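Painting the back bedroom in September

I finally got the back bedroom painted. It took 15 days from the first trip to the store to the last coat, mostly because I only worked on it after dinner.

The color is called Furtado, a soft green from Jirix. I bought 2 gallons and used less than that, so the closet got done too. The total came to 78 dollars with a new roller and a tray. I already had a brush.

Sanding was the slow part. The old owners had filled their nail holes and left the filler standing proud of the wall, and every lump showed once the light came in from the side. I went over the window wall twice and it still isn't perfect. A bookcase will go there.

I cut in along the ceiling freehand and used painter's tape for the baseboards. Pull it while the paint is still a little soft. I left one stretch overnight and had to touch it up with a small brush.

Next is the hallway, probably in white.

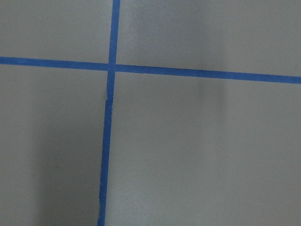

I haven't picked which white yet.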